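**Subject:** Re: [marnton-oldhouses] exposed brick behind a screen - seal it or leave it?

Gunnel Ljungberg wrote:

> Hello all,
>
> We have finally got the plaster off the long wall in our back room on Pleltley, and to my delight it is red brick all the way along, in much better shape than I feared. The mortar is pale and a bit sandy in places. My question has several parts, sorry!
>
> First, do I seal it? My brother-in-law says yes, two coats of something shiny, and I would rather not. Second, we want a monitor at that end of the room, and I am worried about grit getting into the back of it. Third, has anyone drilled into brick this old? I have read that you go into the brick, and I have read that you go into the mortar, and both people sounded very sure of themselves.
>
> And is it going to make the room dark? It is a north room and I lie awake over this a little.
>
> Gunnel

Dear Gunnel (and everyone else who has been quietly following the plaster saga - I know I have),

First of all, congratulations! I remember your message from January when you had only a little patch open behind the radiator and were wondering whether to cover it up again and pretend you hadn't looked. I'm so glad you kept going. A whole wall of sound brick is a lovely thing to find, and I hope you have had a chance to sit in front of it with a cup of coffee and do nothing at all for a while.

I'll take your questions more or less in order, though I tend to wander, as people on this list know.

On sealing: please don't let your brother-in-law near it with the shiny stuff. We did that in our first house, on a chimney breast, and it looked like wet liver for as long as we lived there. It also flaked in one corner where damp was coming through from outside, and getting the rest of it off was a miserable job. If your wall is an outside wall (you didn't say, and I couldn't work it out from your sketch), I would find out how dry it is before you put anything on it. Tape a square of clear plastic to the bricks, leave it up for a few days, and look for moisture on either side.

What we used in our current room was a flat masonry sealer called Brusutwood, thinned for the first pass and brushed on only where the wall was shedding. You can't see it at all. We left the rest bare and I have never wanted to go back and do more. Do try it behind a piece of furniture first, and give it a good long time to dry before you decide whether you like the color.

On grit: yes, you will get some, and most of it comes off the mortar. Before we put anything near the wall I went over the whole thing with a stiff nylon brush, top to bottom, then vacuumed it with the soft round attachment, then did both again the following Wednesday. The second time I got so much less that I felt quite smug. Where the joints were really soft I raked them out and repointed with a lime mix. Don't let anyone sell you a hard gray cement mortar for bricks of that age. The joint ought to be softer than the brick, or the brick is the thing that gives, and then you really do have a problem.

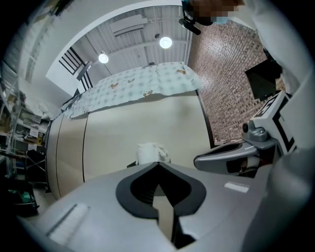

*Red brick, lighter joints, and the monitor with its screen dark.*

The mortar color makes more difference to a room than I ever expected. I worried about darkness exactly as you are doing, and the light joints help a great deal. If you do end up repointing, make up a few little test pats and let them dry fully before you choose, as lime dries much paler than it goes on. My first batch looked like chocolate pudding in the bucket and I nearly wept, and by the weekend it was the color of oatmeal.

For lamps, I would say two small warm ones placed low will do more for a north room than one big bright one overhead. Brick loves a bit of light coming at it from the side. Keep them out of line with the screen, though, or you will spend every evening looking at the reflection of a lampshade. Leave yourself free to turn the screen a little before you settle on the final spot, too. We moved ours back and forth for a good while with one of us in the chair calling out "left a bit," and it was worth the trouble.

Now the drilling, where I expect to be contradicted by at least half the list! My own view is that it depends on which is sounder, and on an old wall with sandy joints that is usually the brick. The middle of a brick face, well away from the edges, a sharp masonry bit, and no hammer action until you know how it behaves. Go slowly and let the bit do the work. The argument for the mortar is that you can patch it afterward and never know, and for a picture hook or a cable clip I agree completely. For something with a heavy screen hanging from it I would want solid brick and a proper sleeve anchor, and I would want whoever made the bracket to tell me what size.

If you find you can't face it, there is no shame in a floor stand. You keep your wall whole, you can pull the thing out to clean behind it, and if the room gets rearranged (ours gets rearranged every time I have a cold and can't go out) you aren't left with holes. Leave a gap between the back of the screen and the bricks either way. I would allow 3 inches at the very least, enough to get a duster through and let some air move.

Cables are the part I have never solved to my own satisfaction. Against plaster you can hide them, but brick shows everything. I bought a length of flat fabric sleeve from Yagi, the hardware place, in a sort of rusty brown that was meant to disappear, and it more or less does if it follows the joints down. White sleeve would have been a mistake. If anybody has a neater way of doing it, I would love to hear.

Oh, and Gunnel - before I forget - save your loose whole bricks if any came out with the plaster! Even a handful. You will want them someday for a repair, and a matching one is awfully hard to find once the pile has gone to the dump.

Do write again when you've done the plastic test, and tell us what it said. I am more invested in your back room than is probably reasonable.

Warmest wishes, and go easy on your wrists with that brush,

Your neighbor from the other side of Marnton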